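Getting Around Town Without Owning a Car: Notes for Session 4
Shared bikes and scooters, and where they go at night

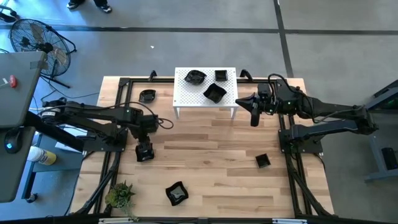 Fig. 4.1 Two black robot arms at a wooden tabletop with black dishes.

Welcome back! Last session we did buses and the trouble with timetables. Today we move on to my favorite subject in the whole course, which is the small stuff – pedal bikes, electric bikes and kick scooters that you pick up on one corner and leave on another. Please have your reading from Piret Baranauskienė's chapter on short trips handy, because we'll argue with it in the second half.

1. Docked and dockless

A docked system has fixed stations. You take a bike from one and must return it to another. A dockless system lets you end the ride anywhere inside a zone drawn on a map in the app. Most people who sign up for this course arrive convinced that dockless is simply better (you get closer to your front door, so what's not to like?), and I love watching that opinion wobble over the next hour.

Think about the morning. A rider with a train to catch wants to know for certain that there will be a bike. A station 200 meters away with a bike in it every day is worth a lot to her. A dockless bike that was outside her building yesterday and is behind a supermarket today is worth much less, even if on average it stands closer. Planners call this reliability, and it's the word I'd like you to carry through the whole session.

The running example is Bukel, the docked system we met in Session 2. It opened with 26 stations and 200 bikes. Compare it with Cikard, a dockless scooter firm working in the same town. Same streets, same hills, same weather, and wonderfully different problems.

2. The tide

Bikes flow downhill and toward jobs in the morning. In the evening some of them come back, but never all. People will happily ride down from the hill districts and then take the bus home. By the end of the day the stations near the river are full and the stations on the hill are empty. A full station is as bad as an empty one, by the way! If you've ever circled the block with a bike you can't get rid of and a meeting starting in five minutes, you know the feeling.

Moving bikes back is called rebalancing. At Bukel it's done with two vans and a lot of local knowledge. Darnell Strickland ran the night crew there for several years and came to speak to last year's group, and his point was that the map on the screen tells you where the bikes are, while the crew knows where they'll be wanted. Rain before breakfast, a school holiday, a concert by the river: all of these change the order of stops.

Write down these terms, we'll use them again:

Fill level: the share of docks at a station that have a bike in them.
Dead station: one that has been completely full or completely empty for longer than 60 minutes.
Van run: one loop out from the depot and back.
Idle bike: a working bike that has not been rented since the last van run.

3. What rebalancing costs

This part surprises people. Buying the bikes is the expense that gets into the newspaper, but running the vans goes on every single night. Vans need drivers, fuel or charging, parking and repairs. They also put miles on the road, and those miles have to be set against the car trips that the bikes replace. If a van drives across town to move two bikes, has anybody gained? Sometimes yes, if those two bikes are the only ones on the hill the next morning. Sometimes clearly no.

Exercise A. Draw a town with six stations on a line, from the hill down to the river. Give each one ten docks. Start with five bikes at every station. Now move three bikes downhill from each of the top three stations, one to each of the bottom three. Which station goes dead first if the same thing happens again tomorrow and there's no van? How many bikes would you move overnight, and from where? Compare with your neighbor. There is more than one good answer, and the disagreements are the fun bit.

4. Getting riders to do it

You can also pay riders. Eglītis, a docked system built in a very hilly town, gives free minutes to anyone who ends a trip at one of its uphill stations. I think this is a terrific idea, and it works best with electric bikes, for obvious leg-related reasons. Helju Baranauskienė studied the scheme and found that a small group of regulars did most of the uphill trips. They planned their evenings around it. One retired couple in her interviews treated it as their daily exercise and hadn't paid for a ride in months.

Questions to raise about any reward scheme:

Does the rider get the reward for a trip they would have made anyway?
Can it be gamed by riding round the corner and back?
Is it easy to explain on a sign at the station?
What happens to riders without a smartphone?

The last one matters more than operators tend to admit. Nultier, whose pricing sheet is in your packet, offers all its discounts through the app. Riders who use the plastic card pay full price every time. Look at page 2 of the sheet and find the line where it says so. It's small!

5. Parking and sidewalks

Dockless scooters end up on sidewalks. For many of us this is a nuisance – for somebody with a white cane or a wheelchair it can mean turning back. Cities have tried painted parking boxes, photo checks at the end of the ride, fines for riders and caps on fleet size. Refugio Cuevas will join us next session to talk about painted boxes, and he has brought before-and-after counts to every talk I've heard him give, so come with questions.

My own view, which you're welcome to attack: boxes work when they're on every block and fail when they're on every fourth. Once the box is far away, riders treat it as advice. Notice what has happened here, though. A dockless system with a box on every block looks an awful lot like a docked system with cheaper stations. The two models have been drifting toward each other for years, and I find that fascinating.

6. For next time

Read the second half of the Baranauskienė chapter (Piret, the short trips one) and the pricing sheet. Take one ride on any shared vehicle you can find, or follow a friend who does, and note how long you spent looking for it and how long you spent parking it. Half a page is plenty.

Written answers to Exercise A go to Afiq Ginting by 12th January. Drawings by hand are fine, and so are scans of them. Anyone who'd like to do the longer project on night crews should tell Afiq at the same time, so he can arrange the depot visits in July.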